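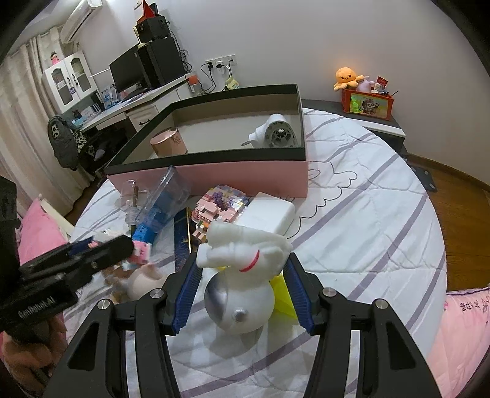
Toy figure sorting moves to open boxes at Fuldale

Filed under: Collections and Storage

2026-07-28

The small-figure collection at Fuldale is being repacked into shallow open boxes. The work covers 241 pieces, mostly vinyl and hard plastic figures with a few small household items that were stored with them. As of this notice, 214 pieces have been checked against the old list. The other 27 have an entry but no confirmed box number.

Until now the figures were kept in deep lidded bins. Pieces were stacked three or four layers high, and those at the bottom carried the weight of the rest. Yu-ting Tang, who keeps the collection list, recorded rubbed paint on raised parts such as noses, ears and helmet rims. She also found several accessories that had come away from their figures and dropped to the bottom of a bin.

The new layout uses 12 rectangular boxes with low sides. Each holds a single layer. Sorting is done at a round table covered with a quilted cloth, with the box on the far half of the table and the pieces waiting to go in set out in front of it. The cloth keeps rounded pieces from rolling and gives a soft surface if one is dropped. Groups are made by shape and size. Maker and date of purchase are kept in the list only.

Figures with large heads take up the most room. An astronaut with a round helmet and a silver visor, for example, is widest at the top and will not stand close to its neighbors. Eetu Aaltonen tested three positions for pieces of this type and settled on laying them down, heads alternating left and right. This allows two more figures per box than standing them up. It also means the low sides do not have to be raised.

Characters with tails, bows or pointed ears are handled separately. They go in last, in the space along the wall of the box, where nothing will be laid against the thin parts.

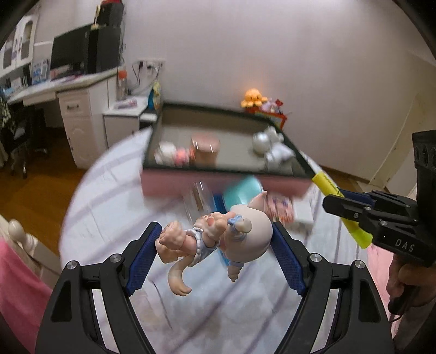
Vinyl figurine with a light blue bow and a curved cream tail.

Clear plastic items proved harder to place. Small containers with colored contents are being kept upright where their base allows it. Cups and cylinders go along one side of the box, and blocks and other flat pieces fill the gaps between larger figures. No padding is used in the boxes. Tang said paper padding in the old bins had left lint on glossy surfaces and made small parts difficult to find.

Labels follow the system already in use at the Jemal store: a box letter, a row number, and a position counted from the left. The list has been moved from cards to a spreadsheet, and the card numbers have been kept in a separate column. Some card entries give only a color and a height in inches. Shuk-fan Chiang is rewriting these so that each one names the figure, the main material and any loose parts.

The boxes will go onto fixed shelves in the back room of the 1907 building. Shelf spacing has been set to leave a hand's width above the tallest piece. The room has no direct sun in the afternoon. Morning light reaches the lower two shelves, and those will hold the household items.

The collection cannot be viewed while the boxes are being filled. Requests to see single pieces can be sent in writing with the card number. Regular viewing is set to restart in October, when the full list will be posted with box positions.

Recent items
- Shelf spacing changed in the Jemal store
- Cleaning vinyl: notes by Ngan-ling Au
- Allell loan pieces returned and checked
- Card numbers to stay in use through October

Contact the collections desk | Copyright Fuldale Collections | Back to top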